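Automation Lab II: Handout 6
When the arm stops listening
Stolora Technical Institute, Robotics Workshop
Revised 17 Jul 2024

Bring this sheet to the lab. Last term most people left it in the printer, where it did very little good.

The case this week is a stale-frame fault. The task was hanging mugs on a mug tree, which a child of four can do while talking about dinosaurs. The arm reached for a mug, stopped above the table, closed its gripper on nothing, and then carried the nothing to a peg with great care. Status light green the whole way. Task marked complete.
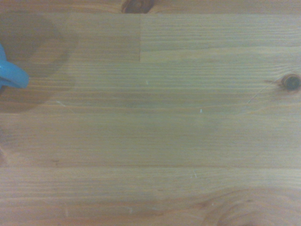
Reading time: 6 min (longer if you do the problems)

Start with what the wrist camera is good for. Close to the table it gives you a lot of wood grain and very little else, and pine comes with knots. The Skoltus detector is fond of knots. They are dark, they are roundish, and at the wrong threshold they score as well as the opening of a mug. A shadow with a soft edge can do the same. So the first theory in the room was a false detection, and we spent most of a session retuning the threshold from 70 down to 58 and back again.

The theory was wrong. The log had 1,297 lines, and the useful one was near the end. The Zukitz driver had lost its camera stream during the approach and kept handing over the last good frame. The frame carried a fresh timestamp each time it was sent, so the age check passed it. The planner was working from a picture of the past and had no way to know.

Two faults, then. The driver stamped frames when they were sent and should have stamped them at capture. The gripper check was also switched off, by us, in October, to save 40 milliseconds per cycle. We did not write this down anywhere.

Now the safety part. A green light means the controller is content. It says nothing about whether the arm knows where anything is.
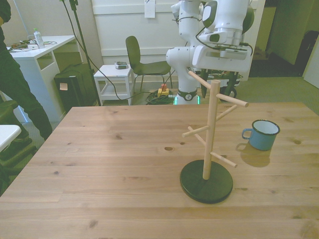
Before any run, agree out loud who has the stop button, and make sure that person can reach it without stepping over a cable. If the arm pauses for no clear reason, treat it as live. Don't lean in to straighten a mug. Press stop, wait for the arm to confirm, then go in. Restarting is slow and everyone will sigh at you — let them.

Problems

1. The Lebrun notes (section on watchdogs) suggest comparing successive frames and halting if they are identical. Explain why this can halt a healthy arm, and when it can miss a dead stream.

2. Write the capture-time check in pseudocode. State what the arm does when the check fails. "Print a warning" will not get full marks.

3. Turn the gripper check back on and measure the cycle time. Attach your log, trimmed to the lines that matter.

Problem 3 needs the real arm, so sign up for a slot on the sheet by the door. Problems 1 and 2 are due at the start of the next lab, on paper, stapled.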